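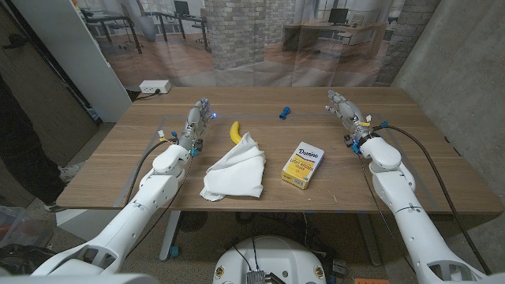 What would I be doing all day?
Clearing tables. Somebody leaves a banana, a crumpled napkin and a box of light brown sugar on a tabletop, and you decide where each thing goes, put it there, and wipe down what's left. Then you go to the next table.

Milholm is looking for a table clearer and pantry hand, part time, to start in September. The job is exactly as glamorous as the title. We tried "hospitality surface associate" in an earlier ad and got a lot of applications from people who wanted to work on countertops.

About the place

Milholm is a shared kitchen and lunch hall on the ground floor of the old Pretwood building. On a busy day 200 people eat with us, and most of them believe that a cloth napkin vanishes on its own once it has been dropped. We have 300 cloth napkins in circulation. We had 700. If you take the job you will form your own theories.

The work

You will clear and wipe tables between sittings. Fruit that is still good goes back to the bowl, and fruit that isn't goes in the compost pail by the back door. A banana with a few freckles is good. We have had long conversations about this and they are over.

Napkins get shaken out over the trash before they go in the wash bag. Please do shake them. The washing machine has swallowed two teaspoons and a cork this year and it is starting to sound like it.

Baking supplies go back to the pantry, on the shelf with their name on it. Light brown sugar and dark brown sugar live on separate shelves, boxes closed, with the inner bag folded down tight. An open box of brown sugar is a brick by Thursday, and the bakers will come looking for whoever was on shift.

Small unidentified objects go in the drawer marked Small Unidentified Objects. Bits of toys, caps, clips, the little plastic piece that clearly belongs to something. Do not throw these out. The day you throw one out is the day its owner comes back with the other half.

Hours and pay

Four shifts a week, late morning to mid-afternoon, with one Saturday a month. Pay is by the hour and we'll tell you the rate on the phone before you bother coming in. Lunch is free and it's the same lunch everyone else gets, so you can complain about it with authority.

Who we'd like

Someone who can carry a full tray across a carpeted room and who notices crumbs. You don't need kitchen experience. You do need to be able to lift a sack of flour off the floor, and to say "are you finished with that?" in a way that doesn't start anything. If you alphabetize your own spices, mention it, but don't lead with it.

The trial shift

Everyone we're considering does one paid trial shift of two hours. There is no trick to it. You clear tables next to one of us, put things away, and ask where stuff goes. Asking is fine. Guessing is how the salt got into the sugar bin.

How to apply

Write a short note to Natália Pešek, who runs the hall, and leave it at the front desk or send it through the contact form. A resume is welcome, one page please. Tell her when you can work and what you'd do with half a lemon found on a windowsill. Applications close Sun 24 August, and she reads them all that evening with her feet up, so spelling her name right is a decent start.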